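Visit to the Boncombe reading center, May

We reached Boncombe a little after nine in the morning and went straight to the church hall, where the adult reading classes meet. Gavin Aitken unlocked the book cupboard and showed us the primers. The center has 507 of them in Tollomo, plus a set of Mark's Gospel in large print.

Three classes were running. The beginners were on letter sounds and short words. The second group read the parable of the sower aloud, a verse each, and stopped often for spelling. The third group writes its own prayers and reads them at the evening service.

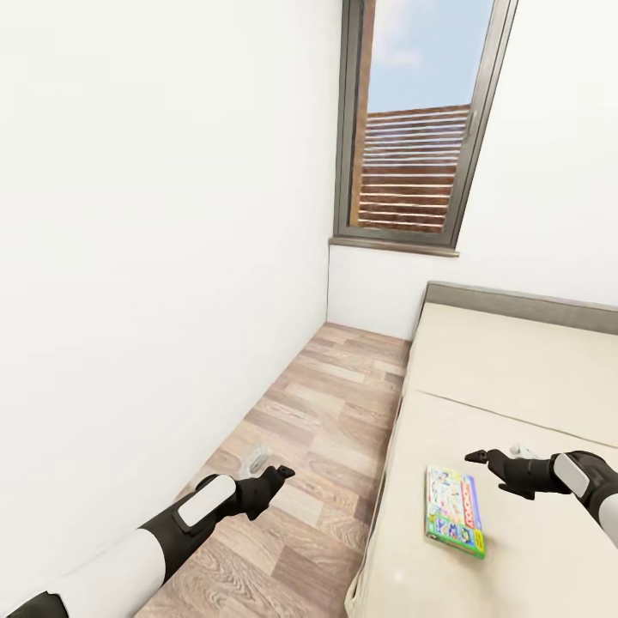

Ibrahim Nwankwo told us that the hardest month is the second one, when the letters are learned but whole sentences still come slowly, and that most people who leave do so then. He would like a fourth class for them, with shorter lessons.

After lunch we drove to Mowat, where the work is newer. Manaia Henare teaches there four evenings a week in the Sunday school room. She asked for more pencils and a second copy of the teacher's guide.

The parishes have 1,053 learners signed up this year. The next order of primers goes to Mowat first. Struan Baxter has the list and will take names for the June visit.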